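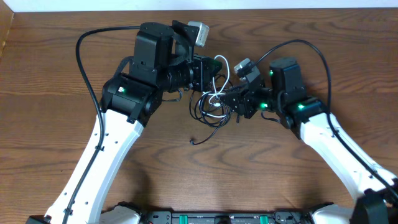 Review: Drandley two-arm kit, after one term in our student club

I help in the robotics club of Skulcombe school, where we have 10 students in the older group. We bought the Drandley kit for the Stivport student competition, in which two arms must work together on one table. I write this review for other clubs who think about the same purchase. We paid the full price, 557 for the pair, and the shipping was not included.

Assembly. The manual has 108 steps and the drawings are clear until the wrist. After that I found them too small, and two students built the same wrist the wrong way before we noticed the arrow on the part. The white links are light and they have small holes all over, so you can fix the cable clips almost where you want. This I liked very much. The screws are in bags with numbers, but the numbers in our manual were from an older version. Razia Arain, one of our students, wrote a new list and taped it inside the box lid.

Cables. Here I must take away one star. A black cable makes a big loop at the top of each arm before it goes down along the link, and each gripper carries also a small camera with its own wire. When the two grippers come close together, the thin wires meet in the middle and become one tangle. We lost a lot of practice time with this. Buy a bag of soft cable ties together with the kit, and give every plug a label on the first day. I would also like longer clips for the white cable.

Motors and lights. The joints have a green light, and students can check it from their chairs. The motors are stronger than I expected for this price. After a long practice the shoulder becomes warm, so we make a pause between the groups.

Software. It installed without problems on our school laptops. The calibration is slow and you must do it for each arm separately. Before this we used the Rastogi single arm, and its program was easier for beginners, but it could not do two arms.

Support. I wrote to them in April about a loose connector and received a new one in the same week. The answer was polite and short.

My colleague Dymphna Fahy would give five stars. I give four. For students under twelve I think it is too difficult without an adult at the table.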